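The Board at Cabrera

Sorin Coman arrived at the Cabrera building at ten past six, before the heat was turned on, and signed the sheet by the door. The date at the top of the sheet was July 27, 2018. Someone had used that sheet for a drawing and then put it back on the clipboard, so the date was no longer of any use. It was October. He wrote the time and went upstairs.

The job was listed as surface care, second floor. The written procedure ran to 17 pages. Sorin had read all of them twice, the second time with a pencil, and had marked four places where the procedure assumed something it had not stated. The first was on page two. It said the board was to be cleared "when full," and gave no definition of full.

Amado Baluyot was already in the room, in his coat, reading the log.

"You're the new one," he said.

"Second week."

"Ultley trained you?"

"Three days at Ultley. Then here."

Amado nodded and turned a page. He had worked at Ultley himself, before the move, and held that three days was enough for the wiping and not nearly enough for the rest of it. He did not say this to Sorin until later.

The log was a bound book with ruled columns. The left column held the entry number, the middle column the condition of the board, and the right column the initials of whoever had cleared it. The last entry was 3,011. The condition was given as "marked, center." Most of the conditions were given as "marked, center." A few said "marked, left," and one, in green ink, said "marked, do not clear," with a second set of initials under it and no explanation. Sorin asked about that one.

"Before my time," Amado said. "It was cleared, though. You can see there's a next entry."

Sorin looked. There was a next entry. It said "marked, center."

They went over the steps. The eraser is brought down flat, never on its corner. Strokes run in one direction and overlap by a third of the width of the head. Heavy ink is taken in two passes, with a pause of 30 seconds between them if the surface has been rubbed hard. The rim is done last. Nothing is sprayed on the board unless the ink is older than a day, and in that case the bottle to use is the Zundby, in the cabinet, second shelf. The cabinet key was kept on a nail inside the closet. Page nine said it was kept in the desk. This was the second of the four places Sorin had marked, and Amado corrected it in pen while they stood there.

"What's the ink this morning?" Sorin asked.

"Fresh. It's always fresh."

"Who does it?"

"It isn't in the procedure," Amado said.

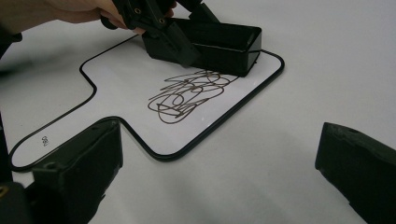
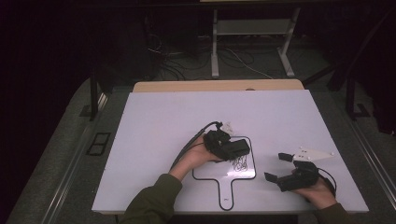
Sorin had expected writing. At Ultley the practice boards had been covered with sums and lists of towns, and he had learned to clear them without reading. A scribble was harder. His eye kept going along one loop and coming out on another, and after a while he found that he was trying to decide where it started. He told Amado this during the break.

"Everybody does that," Amado said. "Give it a month."

"Then what?"

"Then you look for the heavy strokes and plan your passes."

They ate in the corridor, on the bench under the window. Amado had rice in a metal box. Sorin had bread and a boiled egg, and salt in a twist of paper. The radiator had come on by then and was knocking at intervals. Amado explained the pay schedule, the rule on gloves, and the matter of the Bronivham bus, which stopped at the lower gate in summer and at the upper gate from the first of October. Sorin had been waiting at the lower gate for eight days and walking home.

"They should put up a sign," Sorin said.

"There's a sign. It's at the upper gate."

After the break Amado took the log and Sorin stayed in the doorway. He asked whether anyone had ever kept a copy of the marks, on paper, before they were cleared. Amado took some time to answer. He finished the line he was writing, blotted it, and closed the book on his finger.

"There was a woman who traced them," he said. "Thin paper, soft pencil. She did 82. She had them in a flat box under the bench, where you were sitting."

"What did she find?"

"She said they were all different."

"Is that all?"

"She said that if they were made by a person with nothing in mind, two of them would be close to each other by now. A hand has habits. You'd get the same loop at the same corner. She measured them. None were close." He opened the book again. "She put in for a transfer. It was approved. I took over her column."

Sorin asked where the box was. Amado said it had gone with her, as far as he knew, and that in any case it was personal property and did not fall under surface care.

The afternoon was given to the cabinet. They took everything out, wiped the shelves and put everything back in the order shown on page 14, with the felt pads at the front. One felt pad was worn through and was written off. Sorin signed for the replacement. At about 30 minutes before closing, Amado put on his coat, although he had not been seen to take it off for longer than it took to reach the top shelf, and gave Sorin the closet key.

"Lights, then door," he said. "Page 16."

Sorin did the lights. He stood for a moment in the dark with his hand on the switch and listened, and heard the radiator. Then he locked the door, hung the key on its nail and went down to sign out.

The sheet was where he had left it. He found his own line and wrote the time beside it. Then he turned the sheet over, because he had not looked closely at the drawing that morning. It was in pencil, quite small, a set of loops piled on one another with a few strokes running off to the right. He followed one loop with the tip of the pen, without touching the paper, and came out on another.

He put the sheet back on the clipboard, date side up. The last bus for Bronivham left at five to six. He walked to the upper gate, read the sign, and waited beside it.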